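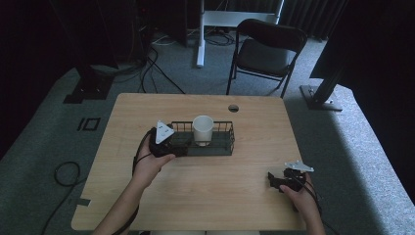
Sunday, 2:10 pm

Gripper-width drift, round two. Nelli thinks the fingers creep between episodes. I think our width estimate creeps and the fingers are innocent. We have agreed to settle this with data, after a week of settling it with volume.

Method, such as it is: open both grippers all the way, hold over bare table, log the width reading, do one cup-and-basket episode, come back, hold, log again. Firlow pulls the hold segments out by itself if you stay put for two seconds. Mitali stays put. I apparently vibrate.

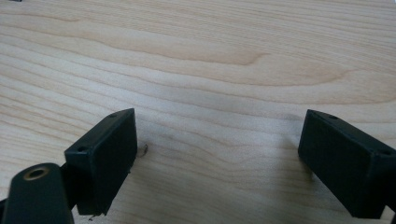
Baseline first. Reading at full open was 814 counts on the left unit, and 1,000 on the right, where the scale tops out, so the right unit is clipped and has told us nothing since June. Wonderful. Left unit only from now on.

Ran 88 episodes, kept 51. Most of the rejects were tracking dropouts on the marker plate when the wrist rolls too far over the basket. Old problem, see Kuusisto notes. 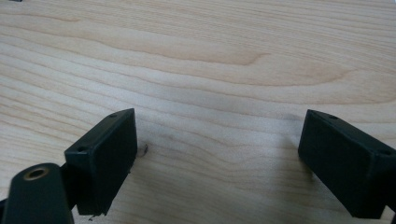 Open hold, bare table. Crumb by the left finger.

The crumb is the best fiducial we own. Nelli proposed measuring finger position against it and I laughed, then spent an hour doing it. Grain lines work too and don't blow away when someone sneezes. Compared holds by eye first, then overlaid them: finger edges land in the same place to within what I can click. The width reading over the same holds wanders by about 3 percent.

So, creep is in the estimate. Suspect the Troltel filter, which carries its state over from the previous episode. Have not told Nelli yet.
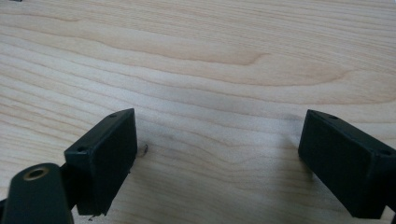 Another open hold. Curled fiber on the wood, nothing between the fingers.

To do: reset filter at episode start, rerun the kept set offline, fix right unit scale. Do not wipe the table.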